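Residential Property Valuation
Handout 4: The sales comparison approach

Please read these notes before Monday. The exercise at the end will be discussed in class, and you should bring your own adjustment table on paper.

1. What we try to find

The sales comparison approach answers a simple question: what would a typical buyer pay for this house, if we look at what buyers paid for similar houses nearby? The house we value is called the subject. The houses that sold are called comparables, or comps.

An asking price is not a sale price. In the Nalidgate data set, which we use all term, there are 663 listings, but many of them were withdrawn or never closed. Please filter these out first. Students forget this every year and their values come out too high.

2. Choosing comparables

Start close to the subject and go wider only if you must. A comp across a highway can belong to a different market, even when it is a short walk away. Prefer sales from the last six months. In a slow market you may go back to 12 months, but then you have to write a sentence on how prices moved in between.

Living area should be within 20 percent of the subject. For a subject of 2,000 square feet this means 1,600 to 2,400. Basements are counted separately, also when they are finished.

3. The direction of adjustments

We always adjust the comp and never the subject. If the comp is better than the subject in some feature, we subtract. If it is worse, we add. This sounds easy, but under time pressure it is the most common mistake in the exam.

The size of an adjustment should come from the market – not from the building cost. A pool which cost a lot of money to build may add very little to the price in a cool climate. 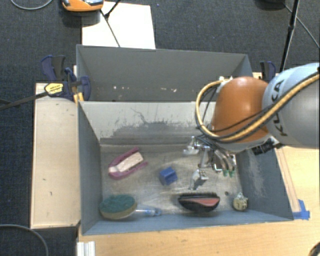 Mélanie Sutherland objects to this last point. In her view, cost is still a useful upper limit, for a buyer will rarely pay more for an old pool than for a new one, and in small towns you may not find enough paired sales to say anything better. I agree with the second half. If you use cost as support, say so openly in the report and subtract depreciation.

4. Reconciliation

After adjustment you will have three or more values, and they will not be equal. Do not take the plain average. Give more weight to the comp which needed the fewest and smallest adjustments, and explain your choice in words.

If the total of adjustments on one comp is very large against its price, ask yourself if it is a comp at all. The Mikkelsen case from Handout 3 is a good warning: the lakefront sale should have been left out from the beginning.

5. Exercise

The subject is the Tolari house, file 14 in the course folder. File 16 is a tempting comp, so please look at its closing date before you use it. Choose three comps, make the table, and write one paragraph of reconciliation.

Optional reading: the Skoment reader, the chapter on paired sales.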